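Keeping Ants and Pantry Moths Out Without Paying for a Contract
By Fidelina Montoya

I've lived in the same house in Eston since 1973 and I have been sold a lot of bug killer. Most of it went into the trash half full. What follows is what I still do, plus a few things I quit doing, and you can take it or leave it.

Ants on the counter

Wipe the trail with soapy water before you do anything else. People will tell you vinegar, and vinegar works fine, but so does dish soap and it doesn't stink up the kitchen. Then put bait where the trail came in. Don't spray near the bait. The spray kills the ants that were supposed to carry the stuff home, and you end up with the same nest and a dirty counter.

Bait is slow. Give it 9 days before you decide it's junk. I've used the Memine stations and I've used plain borax and sugar water on a cotton ball in a jar lid, and I could not tell you which did better. The cotton balls cost less. Keep either one away from kids and pets.

Cinnamon, chalk lines and coffee grounds

I tried all three. The ants walked around the cinnamon, and by Wednesday they were walking through it. Chalk washed off. The coffee grounds got moldy behind the toaster. If your sister-in-law swears by one of these, ask her what time of year she tried it. Ants in my kitchen quit by themselves when the weather turns, and whatever was on the windowsill that week gets the credit.

Plug-in repellers

You know the ones, with the little light and a sound you supposedly can't hear. My neighbors the Hegedűs family had one in every room and mice in the garage. The box on mine talked about a "smart chip" that changes the pitch so pests don't get used to it. Maybe it does. I paid $51 for the set and saw no difference at all, and the mouse droppings under the sink kept coming until I stuffed the pipe gap with steel wool and caulked over it.

Before you buy any gadget, look for a test done by somebody other than the company selling it. Stars on a shopping page don't count.
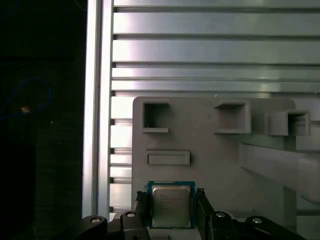 Pantry moths

Throw out the open flour. I know it's a shame. Check the birdseed too, and the dry dog food, and that bag of walnuts from the holidays. Vacuum the shelf corners and the peg holes, then take the vacuum bag straight outside.

The sticky traps only catch males. They're good for telling you whether you still have moths, and that's about the size of it. I change mine in February whether it looks full or not. Bay leaves did nothing for me.

Anything new goes in a jar with a tight lid. I have 16 from Edilora and the rest are old pickle jars, which seal just as well if the rubber inside the lid isn't cracked.

When to call somebody

Termites, bedbugs, or a wasp nest inside a wall. Get more than one quote, and ask what they're treating for and where they found it. If the fellow at the door wants you signed up for the year before he's looked under the house, send him home.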